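Fenham 47 Low TV Stand

Item no. FN-47-6
Shipping: curbside or room of choice

The Fenham 47 is a low media stand from Garnent for living rooms, dens and larger bedrooms. It ships flat in one carton and goes together with a Phillips screwdriver and the hex key in the hardware bag. Two people should do the lifting.

Details
Width: 47 in.
Height: 21 in.
Top load limit: 40 lb., spread evenly
Drawers: 6, on metal slides
Finishes: walnut, white, gray
Wall anchor kit included

The back panel has two cable openings, one behind each outer drawer. Plugs up to standard size pass through without taking the panel off. Power strips are not included.

Care
Dust with a dry cloth. Wipe up spills right away. Do not use ammonia cleaners or furniture polish on the white finish.

Assembly notes
Leave the leg bolts a half turn short until the unit is upright, then tighten all of them. Drawer fronts can be adjusted side to side with the two screws inside each front. Anchor the stand to the wall before loading it.

Returns
Unassembled items can be returned in the original carton. Replacement parts are listed under the Girkden parts page. Have the item number ready when you order.

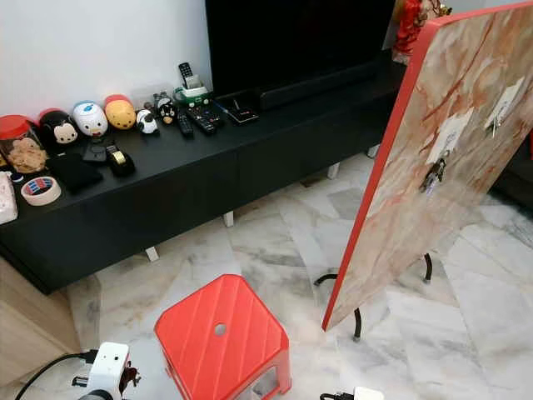
Girkden, February 3, 2024

The walnut finish is back in stock and ships from the Girkden warehouse. Gray is on backorder until July. Orders already placed for gray will keep their place in line, and cards are charged when the carton leaves the warehouse. To switch a gray order to walnut or white, reply to your order confirmation with the new finish.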